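5. Placing and pairing your Brornetti speakers

By now both speakers are unpacked, the feet are on and the power supplies have their plug adapters clipped in. Good! The fun starts in this section. Placement does more for the sound of a Brornetti pair than any setting in the Begay app, so give it a free evening and a record or playlist you know by heart.

5.1 Before you move anything

1. Check the label on the back of each speaker. One is marked MAIN and the other SECOND. MAIN has the Ethernet socket and the round pairing button.
2. Decide which wall you'll be facing when you listen. In most living rooms the seating decides this for you.
3. Run both power cords loosely along the baseboard without plugging them in.
4. Take the foam plug out of the port on the back of each speaker. Put the plugs somewhere you'll find them again. You may want them in 5.4.

Note: The cloth grille is held on by magnets and can come off at any time. The speakers sound a touch brighter without it, and we go back and forth in the office over which way we like better.

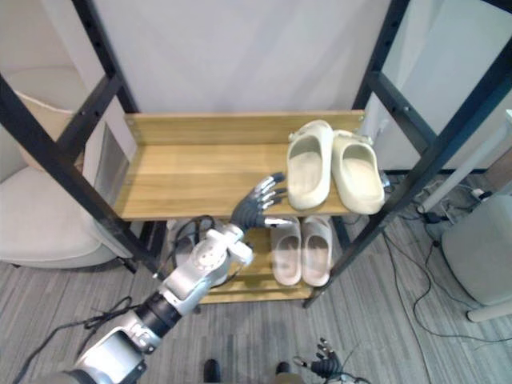 Shelf, stand or floor? All three can work, and the same speaker will sound surprisingly different on each. The Imitz stands put the tweeter 31 inches above the floor, close to ear height for most people on a sofa. If you're using furniture you already own, try to get both speakers to the same height. A tall bookcase on one side and a low bench on the other will pull voices toward one corner, and no amount of fiddling with balance quite cures it.

5.2 Finding the first position

1. Set MAIN to the left of where you'll be looking and SECOND to the right. (You can swap them later in the app under Room > Sides.)
2. Pull each one forward so there's a hand's width behind the port.
3. Turn both speakers slightly inward, toward the main seat.
4. Sit down. If you can see the whole of the outer side panel of either speaker, it's turned in too far.
5. Plug in the power cords. The ring on each speaker glows amber, then white.

CAUTION: Do not lift a speaker by the grille or by the port opening. Use both hands under the base.

CAUTION: Use only the power supplies that came in the box. They look like a lot of laptop supplies, and they are not interchangeable with them.

The main seat doesn't need to be dead center. Two chairs facing the speakers side by side is a lovely way to listen, and the Wide setting in 5.5 was made for it. You give up a little pinpoint precision and get a much bigger area where things sound right – a trade we'd make most nights.

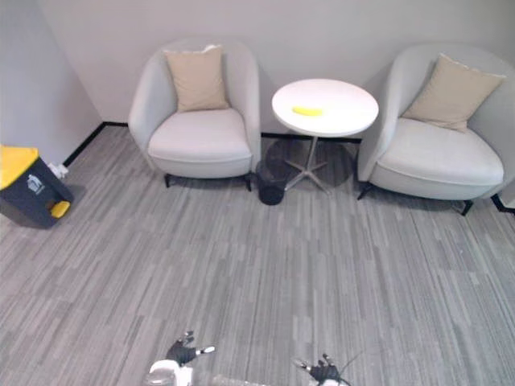

Delphine Raskob
Owner Guides Editor, Girkach Audio

5.3 Pairing

1. Install the Begay app and open it. Allow local network access when the phone asks.
2. Hold the pairing button on MAIN for 3 seconds. The ring starts to pulse blue.
3. In the app, tap Add a system, then Brornetti pair.
4. Pick your home network and type the password.
5. Wait for the chime. It comes from the left speaker first, then the right. If the order is reversed, tap Swap sides on the same screen.
6. Name the room. The name shows up in every music app that can see the speakers, so keep it short.

If the ring pulses red, the speaker found the network and couldn't join it. Nine times out of ten that's a mistyped password. Go back to step 4 and use the eye icon to see what you're typing.

Note: The first update starts by itself after pairing and plays no sound while it runs. Leave both speakers plugged in until the rings turn white again.

5.4 Taming the bass

Small rooms and hard walls love to boom. Play something with a steady bass line and walk slowly from one side of the room to the other. You'll hear the low notes swell and thin out as you go, and it's one of those things you can't stop noticing once you've heard it! The goal is an even sound at the main seat. The corners can do what they like.

1. If the bass is heavy at the main seat, pull both speakers a little farther from the wall.
2. Still heavy? Put the foam plugs back in the ports.
3. If the bass is thin, push the speakers back toward the wall a little at a time.
4. Listen to a spoken voice. A radio host should sound like a person, without a chesty hum underneath.

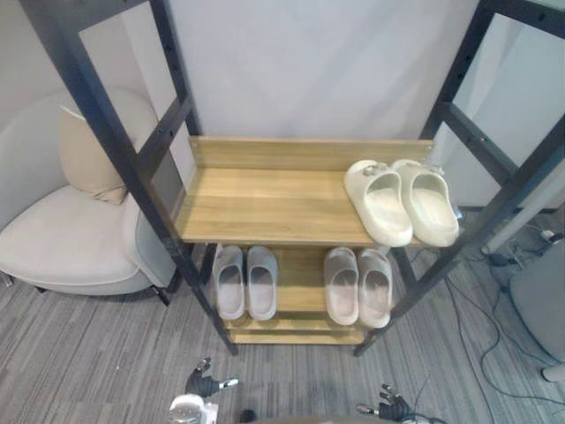 Bass changes with whatever a speaker is standing on, so give the furniture a listen too. Rest your palm on the shelf while something low is playing, and if you feel a strong buzz, slide the rubber pads from the accessory bag under the speaker. Low racks in an entryway are a popular home for a second pair, and they're worth a closer look. One with a raised backboard along the rear edge of the top shelf, set against a plain wall, keeps the cord from slipping down behind but also leaves less space for the port to breathe, so start with the foam plug in. Shoes can stay on the same shelf, like the cream slides on the right half of that top shelf, as long as they don't sit behind the speaker or touch it. Anything with a metal frame deserves a check for loose bolts. They rattle on one note only, always in your favorite song.

CAUTION: Make sure any shelf is level and rated for the weight of the speaker. The weight is printed on the base label.

5.5 Room settings in the app

Open Room in the Begay app and choose one of the following.

Focus: one seat, facing the speakers.
Wide: two or more seats side by side.
Fill: no fixed seat. Good for cooking, cleaning and parties.

Start with Focus even if you plan to use something else. It makes placement mistakes easy to hear, and you can fix them before moving on. 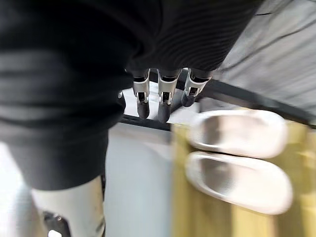

Soft things in the room count as well. Rugs, curtains, throws and big cushions soak up the high notes, so a room that sounded sharp in the summer may turn mellow once the blankets come out in December. If it gets too mellow for you, take the grilles off or move the Treble slider up one step. If the room sounds hard and splashy, try a rug between the seats and the speakers before you touch the slider.

To save a setting:

1. Tap Keep at the top of the Room screen.
2. Give it a name.
3. Tap Done. You can save up to 5 of these and switch between them while music is playing.

Moved the sofa? Go back to 5.2 and run through it again with the speakers plugged in. You won't need to repeat the pairing. For turntables and televisions, continue with Section 6, Wired inputs.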